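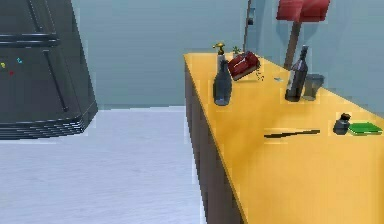
Benedetta Lombardi has the habit of looking at your glasses before she looks at you. When I came to the shop in Plarmont she greeted me very kindly, asked me to sit, and then said: "The left side is higher. Do you sleep with them?" I do, sometimes, when I am reading in bed. She took them from my face, warmed the arm in her small heater, bent it with two fingers and gave them back. After this we could begin.

The shop is called Guerra Optics, after the family who had it before. Lombardi bought it from them when the last Mr Guerra went into retirement, and she kept the name because the customers would have used it anyway. She is a dispensing optician, which means that she does not test the eyes. An optometrist comes to the shop for the tests, and Lombardi does everything that comes after: she measures, she advises, she orders the lenses, she fits the frame. What I wanted to talk with her about is the bench at the back, where she and her colleague Katia Caruso repair spectacles which other shops have given up.

"It was not a plan," she says. "I was trained in a place where repair was normal. If a hinge was broken, you repaired the hinge. Then I came to work here, and I saw that people came in with a broken hinge and went out with a new frame, new lenses, and a large bill. They were not angry. They thought it had to be like this."

I asked her what kind of damage she sees most often.

"Screws, of course. The screw falls out and the person puts in a piece of wire, or a paper clip, or a match. With a match the hole becomes wide and then I have more work. After the screws come the nose pads. They turn green, they are hard, the glasses slide down. People believe the frame is too big for them, and they only need new pads. It takes me five minutes and I do not ask money for it."

Does she really ask nothing?

"For pads, for screws, for adjusting, nothing. For soldering, yes. For a new hinge in a plastic frame, yes, because this is real work. It can be up to 40 pounds when the hinge has to be set again with heat and the plastic is old. I say the price before I start, and I write it on the envelope."

The envelopes stand in a long wooden box, in the order in which they arrived. On each one there is a name, a telephone number, the price, and a short note in pencil. I was permitted to read a few of the notes. One said "right temple, dog". Another said "do not polish, he likes the scratches". There is a computer in the shop too, with the Flosteleck programme for the orders and the prescriptions, but Lombardi does not put the repairs in it. She tried for some months. The programme wanted a product number for every job, and a bent bridge does not have a product number.

The bench itself is not big. It has a lamp with a magnifier, a heater, a row of pliers with different jaws, and a chest of little drawers. Caruso, who joined the shop 12 years ago as a Saturday girl and later did her training by correspondence, is the one who knows the drawers. In them are the parts of old frames: temples, hinges, end pieces, bridges, decorative pins. When a customer does not want the old frame any more, Caruso asks if she may keep it, and she takes it apart in the quiet hours.

"People think I am collecting rubbish," Caruso told me, and she did not seem to mind. "But the makers stop the parts after two or three years. You write to them and they answer that the model is finished. So if somebody comes with a frame that is 17 years old, where shall I find the hinge? In the drawer, or I do not find it."

And how often is it the drawer?

"More than half. Sometimes the colour is not the same, and then I ask. Most people say it does not matter, it is behind the ear. One gentleman wanted a different colour on purpose, so that he could tell which pair was for driving."

I wished to know what they cannot repair, because an interview where everything succeeds is not very useful for the reader. Lombardi answered at once.

"Titanium, when it is broken through. It has to be welded with a laser and I do not have a laser. I send it to a workshop in Puvton, and they are good, but it takes two weeks and for two weeks the person needs something else to wear. Then the rimless ones, if the lens has a crack at the hole. There I can only make a new lens. And memory metal I do not like at all. You bend it and it goes back. Very nice for the customer, until the day it must be bent."

She also refuses work. If the plastic has become white and dry, with fine lines in it, she explains that the heat will probably break it, and she will not begin unless the owner accepts this. Last September she broke such a frame. It belonged to the late husband of a customer, and the daughter wanted to wear it with her own lenses. "I had told her the risk, she had said yes, and it broke. I felt terrible the whole evening. We glued it, it is now in a case in her house and she is content to have it, but she cannot wear it. I would do that one differently. I would put it in the warm drawer first, for a day, and I would not hurry."

We spoke also about money, for it is the part which other opticians ask her about. A small shop lives from selling frames and lenses. If the customers keep their frames for ten years, who pays the rent?

"I had this fear," she says. "I made the calculation many times. But look, the eyes still change. They need new lenses, and they bring me the frame they like, and I put the new lenses in. On the lenses I earn. What I lose is the frame. And then some of them buy a second pair, since the first one cost them less than they expected. We had more than 400 repairs in the last year and the shop did not become poorer. It also did not become rich, I want to be correct."

Is it difficult to put new lenses in an old frame?

"Some shops do not want it, and I understand them. If the frame breaks when you press the lens in, whose fault is it? You must talk about it before. I look at the groove, I look at the corners, I open and close the sides a few times and I listen. If it makes a dry sound, I say so. Then the person decides."

While we were talking, a boy came in with his grandmother. He had sat on his glasses at school, and he held them out to her in two hands - flat like a leaf. Lombardi did not say anything about being careful. She asked him whether he could wait until she had finished with the lady, meaning me, and he said that he could not see very well. So I waited instead. She straightened the front, changed one screw, cleaned the lenses with a spray and put the glasses on his nose. Then she asked him to shake his head as if he was saying no to vegetables. They stayed on.

I asked Lombardi what people could do at home so that they would need her less. She had a list ready, I think she says it many times in a week. Take the glasses off with both hands. Do not put them on the head, the sides become wide. Wash them with water and a drop of washing-up liquid, without any cream in it, and dry them with a clean cotton cloth, never with kitchen paper. Do not leave them in the car behind the window in summer. And if a screw begins to come out, go to an optician, any optician, before it falls.

"No superglue," Caruso called from the bench.

"Yes, please write this," said Lombardi. "No superglue. It makes a white cloud on the lens and I cannot remove it. If the frame breaks in the holidays, use tape. It is ugly, but I can take tape off."

She would like to teach somebody. Caruso can do nearly everything by now, but they are two, and the work with the soldering needs years in the hands. There was a student from Puvton who came for several weeks and was very talented, and then he found a place in a big chain with better hours. She does not blame him. She has written to the college to offer one afternoon a week at the bench, for any student who wants it, and she is still waiting for the reply.

Repairs are accepted at Guerra Optics during all opening hours, also for glasses bought somewhere else. Caruso asks that people bring every piece they can find, including the small ones, in a closed bag.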